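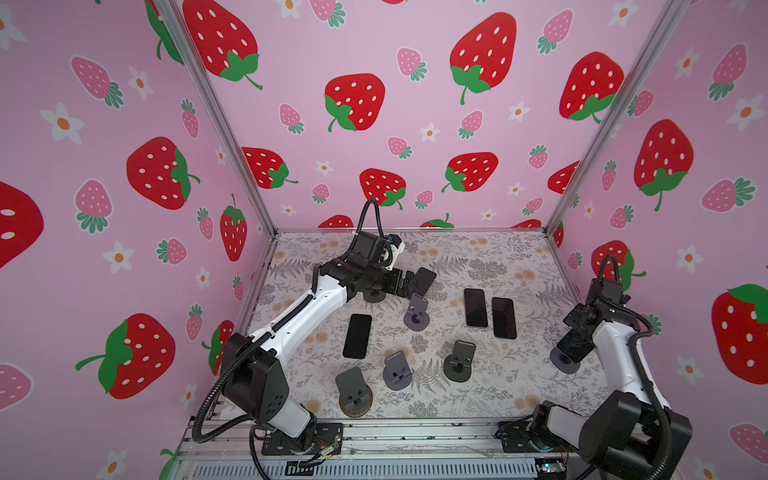

I finally got round to the old phones on Tuesday evening. They had been in the drawer under the printer since the last house move, along with a tin of foreign coins and the manual for a boiler we no longer own. I wanted the drawer back, and I had also bought some phone stands that needed trying out before I lost the receipt.

The strawberry wallpaper

A few people asked about this after my last post. It is a pastel pink paper with big red strawberries, smaller pink ones with teal-green caps, and little white flowers with orange middles. The roll came from Kramer, the discount place by the bus station, and cost 7 pounds. I only needed enough for three short walls, so there is plenty left and I'll probably line a cupboard with it.

Pasting it was easy enough. Getting it into the corners was slower. The aluminium posts hide the joins, so I stopped worrying about matching the pattern after the first wall.

The mat

The mat underneath is grey ferns and leafy sprigs on a pale background, with peachy roses dotted about. It came from Pritisel and I have had it longer than the wallpaper. It has picked up a few scuffs and dark specks. I tried washing-up liquid on an old corner piece and the print stayed put, so I may do the rest at the weekend.

I know the two patterns don't go together. I like them both and I'm not changing either.
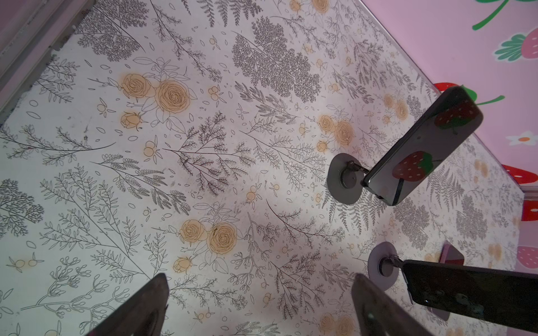

The stands

They are grey and plain. I looked at some wooden ones from Clorgate but they were 14 pounds each and I couldn't see what the extra was for. A black phone looks tidy enough stood up on a grey stand, and it takes up far less of the mat than one lying flat. It is also easier to get hold of by the edges, so you don't end up with a thumbprint in the middle of the glass.

I have no strong views on the stands otherwise. They will do.

The phones

All dark, all glossy, and all hopeless for keeping clean. Lay one face up near that wallpaper and you get red and pink shapes in the glass. I wiped one screen twice at home last month thinking it was jam. 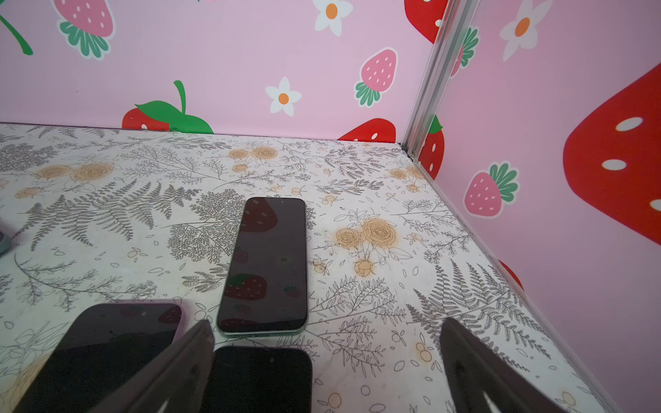

What I am doing with them

One is going to be a kitchen timer and radio. One is for the spare room, as an alarm clock for visitors. The others I will take to the recycling point at Zerkimberg, which is open until 3 on Saturdays and takes chargers as well. I rang to check and they want them reset first, with the SIM cards out. If you have lost the little pin, a straightened paper clip works, but go gently.

I still have the chargers to sort. They are in a carrier bag - two of them fit nothing I can find in the house.

The drawer now has the sellotape and the batteries in it. The coins have gone back in as well until I can think where else to put them.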